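The woman who runs the repair counter at Nestbridge did not plan on fixing computers for a living. She worked in the office of a furniture store in Zamham and kept the old desktops there going when the budget for new ones ran out.

"I learned on machines that were already written off," she says. "If I broke one, it was no loss."

She opened the counter in January with $400 in tools and a secondhand bench. Most of her customers are retired people and students. The usual complaint is that the computer has become slow, and the usual cause is a worn hard drive or too many programs starting at once.

She charges $64 for a basic repair and tells people when it isn't worth paying. "I had a man ready to spend $500 on a laptop from Garnumura," she says. "I told him to keep his desktop and add memory. He came back with tomatoes."
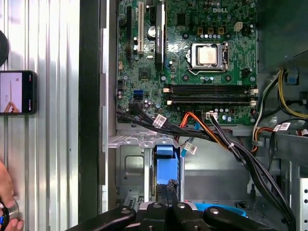 Parts are the hard side of the business -- older ones get scarce, and prices move from month to month. She buys in small lots and keeps a paper list of what she has.

She would like to teach an evening class next. The library in Ccori has offered a room at 6 p.m., and she is still working out what to cover. "Backups first," she says. "People always want to skip that part."

Last updated: March

Comments

pixelgran: She fixed mine in a day. Fair price too.

oldtower: Will the Ccori class be free?

marshroad: Agree on backups. I lost years of photos.

Contact us | Copyright Nestbridge | Back to top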